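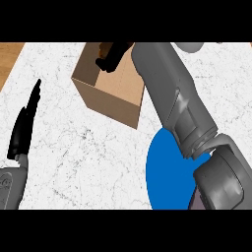 4.3 Mise en place de la cellule simulée à deux bras

Cette section concerne la scène « plan de travail » livrée avec Zostance. Elle suppose que le module Rindisance est installé et que les deux bras répondent en position de repos (voir 4.2).

Attention : ne pas lancer la séquence de rangement avant la fin de l'étape 7. Une consigne envoyée pendant le chargement du carton est mise en file et s'exécute sans contrôle de collision.

1. Ouvrir la scène et attendre la fin du chargement des textures. Le plan est en marbre blanc ; si la surface reste grise et unie, vider le cache puis recharger.

2. Vérifier que le carton est ouvert et que l'intérieur est visible depuis la caméra de travail.

3. Contrôler l'écart entre le carton et le segment supérieur du bras droit. La valeur minimale admise est de 28 mm. En vue plongeante, le segment peut masquer la paroi droite du carton sans qu'il y ait contact - se fier à la valeur du panneau Distances, pas à l'image.

4. Laisser le disque bleu à sa place. Il fait partie des objets fixes et son déplacement invalide l'étalonnage.

5. Régler le pas de simulation sur 2 ms et la limite de contacts sur 2 000.

6. Ouvrir puis refermer la pince gauche à vide, trois fois. Le code 861 signale un doigt hors course : revenir en 4.2 et refaire la mise à zéro.

7. Charger l'état « objet en pince ». Dans cet état, le bras gauche tient le couteau noir pointe vers le haut, le bras droit restant à l'écart. 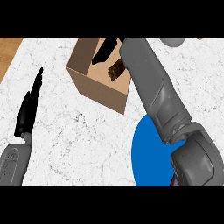
Si l'objet glisse dès la première seconde, augmenter le coefficient de frottement des doigts par pas de 0,05 et recharger l'état. Ne pas augmenter l'effort de serrage pour compenser : le solveur devient instable et l'objet est éjecté.

Note : les ombres portées des objets tenus peuvent être absentes dans le rendu rapide. Cela n'a pas d'effet sur les contacts.

8. Enregistrer la configuration sous un nouveau nom. Le fichier d'origine est écrasé à chaque mise à jour.

Entretien de la scène

Après plus de 2 754 cycles sans redémarrage, la dérive des articulations devient mesurable. Fermer la scène, relancer Zostance et reprendre à l'étape 3. Sur les postes partagés, le redémarrage est programmé le jeudi à 6 h - enregistrer avant.

Rédaction : Linnea Haugland. Vérification des valeurs : Arvid Lindqvist.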